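Section 5: The living room, floor first and then the TV wall

I put this guide together for whoever is staying in the Henenitz apartment and doing the weekly reset, and this is the part that gets the most questions. I've done it this way every week for five years, so some of it is just my habit (feel free to swap steps where it makes no difference). The kitchen is in Section 4, and the laundry lives in Section 6, except for the rail, which ends up in here with us.

What to get out before you start

A dry microfiber mop, two soft cloths, a bucket of lukewarm water, the Bokumier stone soap from under the sink, and a small tray. The tray is for the odds and ends later on, and you'll be glad of it!

5.1 The marble floor

1. Open the balcony door and dry-mop the whole room, starting at the far wall. Grit is what scratches polished stone, so go slowly along the seams between the slabs – that's where it likes to collect.

2. Put one capful of stone soap in the bucket. Just one. I used to pour in a good glug and then spend the evening buffing away a film.

3. Wring the cloth out until it stops dripping and wipe one slab at a time, drying as you go with the second cloth.

4. Look for marks before you move on. The pale slabs have cloudy veining, and there's a patch of darker greenish-gray in the stone that I scrubbed at for a good ten minutes my first week here. It's the marble! Leave it be. A brownish-gray smudge with slightly rusty edges is another matter, so put a damp cloth with a drop of soap over it, wait a few minutes, and blot.

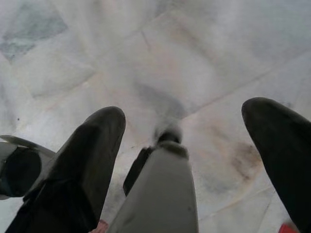 5. If a mark is still there after two rounds of blotting, stop and write it on the sheet by the door. I have a poultice powder for stains that have gone in deeper, but I'd like to do that part myself.

Caution: no vinegar, no lemon, no bathroom spray on this floor, ever. Acid eats the polish and leaves a dull spot. Having one slab repolished by Cabrera cost me 1,893, and I'm still a little sore about it.

5.2 The TV wall

1. Turn the TV off and give it a while to cool. Dust shows up much better on a dark screen anyway.

2. Wipe the screen with a dry cloth, top to bottom, no spray. Do the soundbar next, same cloth, light hand.

3. Move on to the left end of the cabinet, where everything lands. Lift the papers off as one stack and keep them in order, please, then put the remotes and small electronics on your tray. Hold the circuit board by its edges and don't unplug anything with a light on.

4. Give the round plush toys a shake over the balcony and line them up near the wall again. They go in a row. I'm firm on this one.

5. Dust the figurine at the right end with a clean, dry cloth, using both hands if you have to shift it. The gold necklaces catch lint, and a soft makeup brush gets it out. The tissue box goes back just to the left.

6. Wipe the black cabinet top and the four drawer fronts last. Matte black shows every fingerprint, so finish with a dry pass, then run the mop underneath between the legs.

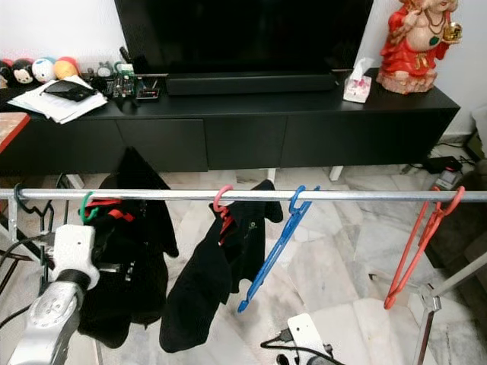

5.3 The clothes rail

1. Feel the clothes before you take anything down. Seams and waistbands are always the last to dry.

2. Space out whatever is staying, a hand's width between hangers, and check that nothing long is brushing the floor.

3. Wipe the metal rail with a barely damp cloth wherever it's bare.

Note: the rail is an Idska, 166 cm long, and it bows in the middle if you load it with wet towels. Towels go out on the balcony, or over the bathroom door in November when it rains all week.

Rinse the cloths, hang the mop head up to dry, and carry on to Section 6.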